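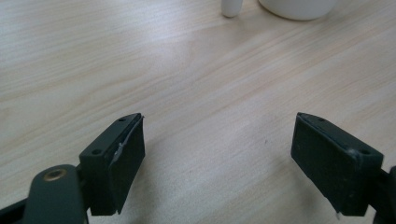 Replace both pads as a pair, Pak-hei Tu wrote in the old thread, and log the change before the next episode is recorded. I still think that rule is right. What we lack is a limit that says when a pad is due. The Kestus handling procedure only says "inspect regularly," and three people read that three ways.

Proposed text for section 4:

4.1 Inspect both grip pads before each session, fingers fully open.
4.2 Reject a pad if the edge has lifted, or if a lighter layer shows through the black face anywhere in the contact zone.
4.3 Scuffing along the top edge, outside the contact zone, is recorded but does not stop work.
4.4 Wipe pads with a dry lint-free cloth. No solvent.

Comments by Friday, March 31, 2023 please.

bhviid

ck_kwan wrote:

4.3 is too loose. The pad on the left finger in the picture has a ragged silvery-white patch along its top edge. Under your text that gets a line in the log and the session goes ahead. I would stop and change it. A top edge that starts to peel will catch on thin parts.

bhviid wrote:

I can't tell from that view if it is peeled or only scuffed. If it's lifted, 4.2 applies wherever it is. Your wording would reject scuffs too, and we would be changing pads every day.

chuang_ck wrote:

Agree with Kwan on the outcome, not on the reasoning. I went through the February log for the two Flultar stations. 119 sessions, 12 pad changes. Of those, 78 sessions had no inspection entry at all. Arguing over the threshold is premature when most sessions have no check against any threshold.

ck_kwan wrote:

Fair. Then 4.1 should require an entry even when nothing is found. Blank means not inspected.

cwchu wrote:

Two points.

Define "contact zone." On the Zolto fingers the pad covers most of the inner face, so people assume the whole pad counts. I would say everything except the top 2 mm.

4.4 needs a line for loose debris. Dust on the pad face gets wiped. Flecks on the finger body also get removed, they migrate. And check the finger screws while you are there - they are on the slanted face and take five seconds to look at.

bhviid wrote:

Taking the debris line and the blank entry rule. Screws belong in section 6 with the linkage pivots. I don't want the pad check to grow into a full service, it will get skipped.

cwchu wrote:

It is being skipped now at its present length. See Chuang's figures.

pakhei_tu wrote:

Since I was quoted: the pair rule was written for the Dewan pads, where a new one was noticeably thicker than a worn one and the grasp center shifted. I have not measured it on the current pads. Keep the rule until someone does, but please don't cite me as evidence.

bhviid wrote:

Noted. Revised 4.3: "Any damage at a pad edge is touched with a fingertip, power off. If it moves, 4.2 applies. If not, record it with a photo and continue." Kwan, can you live with that?

ck_kwan wrote:

With the photo, yes. I would still change it.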